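Fitting a sheet to a deep mattress
Sep 4, 2023
Filed under: bedroom, laundry

The mattress in the back bedroom was replaced in May. The old one was thin enough that any fitted sheet in the closet would go on and stay on. The new one is deeper and has rounded corners, and two of the four sheets I owned stopped working the same night. The elastic sat on the side wall instead of under it, and by morning the top corners had let go.

I have since settled on a sheet and a method. Both are written down here mostly for my own reference, with some detail for anyone with the same problem.

Measuring

Mattress depth on the label is nominal. Mine is deeper than its label once the pad is on, and the pad has to be included because the sheet goes over it. Lay a straight board across the top so that it overhangs the side, then measure from the underside of the board to the bottom seam. Do this at the middle of a long side and again at a corner. The corner reading will be smaller on a rounded mattress, and the larger number is the one to shop with.

Pocket depth on the sheet package should exceed that number by enough to turn under. If the two are equal, the elastic will end up at the bottom edge and ride up the first time somebody rolls over.

Fabric

I tried two. The first was a 600 thread count sateen from Custport. It is heavy and slippery, and it takes a long time in the dryer. The second is a light gray percale from Cirnov, listed at 256. It is thinner, crisper, and wrinkles much more readily. I kept the percale. Friction between it and the pad is higher, and the sheet stays where it is put.

The wrinkling is real and should be weighed before buying. Chenxi Yao, who sews and has strong views on this, irons hers. I do not. Taking the sheet out of the dryer while still slightly damp and putting it straight on the bed removes some of the creasing, and pulling removes some more. What remains is shallow and does not bother me.

Gray was a secondary decision. The closet fronts and most of the other furniture in that room are white, the floor is a light brown, and white bedding on top of that looked like a dentist's office.

Clearance

The bed should be reachable from both long sides. In this room the side toward the closet has a strip of floor to stand on, and the other side does not, so I roll the bed out before starting. It is on casters, two of which lock. Without casters I would do the far corners first, kneeling on the mattress, and accept a worse result.

Putting it on

1. Strip the bed completely and straighten the pad. A pad that is off by an inch will pull the sheet off by the same amount.

2. Find the label. On the Cirnov sheet it is at the bottom right. Other makers put it elsewhere, and I have marked the Wei one with a stitch of red thread.

3. Seat one head corner, then the foot corner diagonal to it. Lift the mattress at each corner and push the elastic well underneath.

4. Do the remaining two corners. The last will be tight. Bend the mattress up slightly to shorten the distance, hook the pocket over, and let it down.

5. Go along the long sides and tuck the elastic under by hand. On a rounded corner the fabric should follow the curve down and disappear beneath.

6. Smooth from the center outward with the flat of the forearm. Long folds running diagonally mean tension between two opposite corners, and smoothing will not shift them. Small crumples near the middle are ordinary slack. The gray cover has both, with the long folds heading from one corner toward the center.

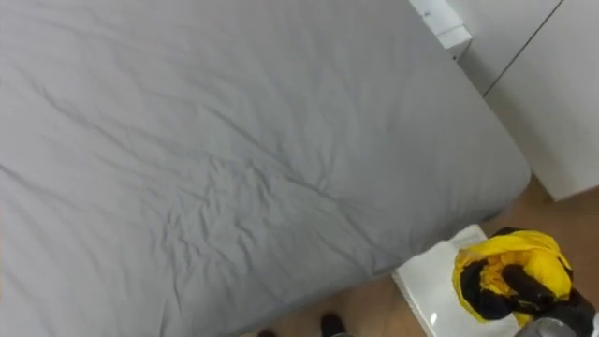 7. For the diagonal folds, release the corner the folds point to, reseat it a little farther around, and smooth again. One correction is usually enough. Two is the most I will do on a weekday.

Washing

Warm, with nothing else in the drum that could get swallowed by the pockets. Low heat in the dryer. The percale shrank slightly in length over the first few washes and then stopped.

The sateen went to my sister in Rudport, whose mattress is shallower. She reports that it fits.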